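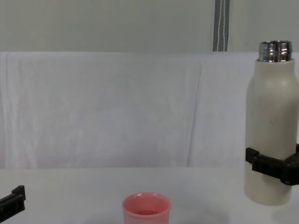
Free water taps to open at Warkis bus stations in December

Riders on the Warkis bus network will be able to fill their own bottles and cups for free at 6 stations starting in December, the transit district said.

The taps will go in at Sosa Street, Jonen Park, the hospital, the two college stops and the main depot on Canal Road. Each one will have a push lever for bottles and a lower spout for cups. They will run whenever the station is open, from 5 a.m. until the last bus leaves.

The district has talked about water at its stations for years. Most of the old drinking fountains were shut off when the Canal Road depot was rebuilt, and the ones that stayed on had low pressure and were often out of order. The last working fountain, outside the ticket office at Jonen Park, was taken out in the spring after a pipe split behind the wall.

"People wait a long time at some of these stops in the summer, and there was no water to be had unless you went across the road and bought it," said Jacqueline Moulin, who manages stations for the district. "We had more complaints about that than about the benches."

The district logged 839 written complaints about station facilities last year. Water was the most common subject, followed by lighting and then restrooms.

The new units are made by Vesero, which also supplied the taps at the county library. They hook up to the city water line and have a filter that has to be changed every few months. A small light on the front turns from green to red when a filter is due. Station staff will check the lights at the start of the morning shift and wipe down the spouts twice a day.

The taps give cool water but no ice. Hot water was looked at early on and dropped because of the risk of burns and the extra wiring.

Moulin said the district picked the six stations by looking at how many people change buses there and how far each stop is from the nearest store. The hospital stop came out on top. Sosa Street was added later, after the school district asked for it. Many middle school students change buses there in the afternoon, and the street has few shops.

Work has already started at Jonen Park, where a section of floor near the west door is fenced off. Riders should use the east door until the work is finished. At the hospital stop, the bench closest to the ticket machine has been moved to the other end of the shelter and will stay there. Canal Road is the largest job. The water line there runs under the bus lanes, so the digging will be done at night, and Route 29 will load from the north curb after 10 p.m. until the trench is filled.

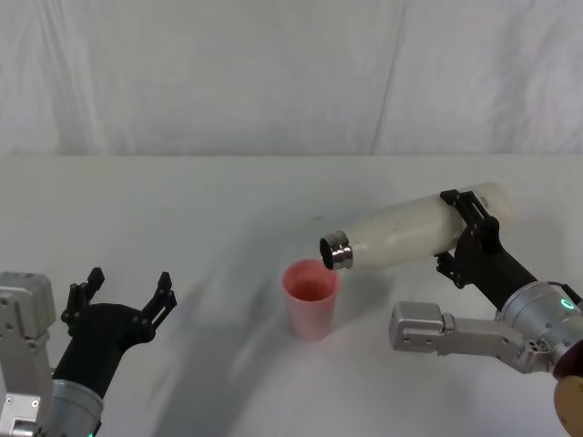 Riders who spoke at the last public meeting were mostly in favor, though several asked why the stops on the east side of the city were left out. Damián Ocampo, who rides in from the east side to a job at the hospital laundry, said he was glad to see a tap at the hospital but wanted one closer to home.

"My stop has a pole and a sign," Ocampo said. "In August it's the hottest place on the whole line. If they're putting in water, that's where I'd start."

Moulin said the east side stops are on the sidewalk and don't have a building or a water line. Putting in a tap would mean opening up the street, and the city would have to agree to the work. She said the district has asked the city for prices on two of those stops and expects an answer by spring.

Other riders raised questions about keeping the taps clean. Yamila Palma, a nurse who takes the early bus, asked whether people would touch the mouths of their bottles to the spout. The spouts sit back under a cover, and the lever is pushed with the side of the bottle or the back of the hand, the district told her. Palma said that was better than the old fountains but that she would still like to see a sign.

The district said signs will go up with the taps. They will ask riders to keep bottles and cups off the spout, and to pour out leftover coffee or soda in a restroom sink. The drains under the taps are narrow and are only meant for water.

The county health office will test the water at each station before it opens and then every month for the first year. Results will be posted next to the route maps. Markos Lambrakis, who runs the water testing program at the health office, said the monthly tests are more than state rules call for. New pipe work can leave grit and metal shavings behind, he said, and it is better to catch that early. A tap that fails a test will be shut off the same day and flushed before it is tested again.

Lambrakis also had some advice for people who plan to use the same bottle every day. Wash it each night with hot water and dish soap, he said, and leave it open to dry. Caps should come all the way off, and any rubber ring inside the cap should be taken out and cleaned now and then. Insulated bottles with a narrow neck need a long brush, since a sponge won't reach the bottom.

"The water going in is fine," he said. "It's the bottle that hasn't been washed since last month that I'd worry about."

Not everyone will carry a bottle. The district will not put out paper cups, which it said would fill the trash cans and end up on the platforms. Ticket windows at Canal Road and Jonen Park will sell a plain plastic cup for a dollar. Riders may also bring any cup or bottle from home, as long as it is not glass. Glass is already banned on the buses and on the platforms.

The rule on open drinks is not changing. Water is allowed on board in any container with a lid. Coffee, soda and other drinks also need a lid, and drivers can ask riders to finish an open drink before they get on.

Cristóbal Salinas, who has run the newsstand at the Canal Road depot since before it was rebuilt, sells bottled water from a cooler by the register. He said he expects to sell less of it and has cut his winter order. He is not against the taps.

"I'll sell them a newspaper," Salinas said. "The tap is on my side of the hall, so they have to walk past me to get to it."

The district said it has no plan to limit what the newsstands sell. The vending machines at the college stops will stay as well, but the row of bottled water in each one will be moved down to make room for snacks.

Money for the taps comes from the station repair budget. Fares will not go up to pay for them, the district said. The largest part of the cost is plumbing, and the district will pay the city for the water at the same rate as any other public building. A meter on each unit will show how much is used. If a tap is used very little after the first year, it could be moved to another station.

The district hopes to see 1000 fills a day across the network by next summer. The count will come from the units themselves, which add one each time the lever is held down long enough to fill a cup.

The taps will not all open on the same morning. Jonen Park will be first, followed by the hospital and the two college stops. Sosa Street and Canal Road will come last. Opening times for each station will be posted at the ticket windows and read out over the station speakers.

Riders who find a tap that is leaking or has a red light showing can report it at any ticket window or call the number printed on the side of the unit. Comments on the east side stops will be taken at the next public meeting, which starts at 6 p.m. in the upstairs room at the Canal Road depot. The elevator is by the north entrance.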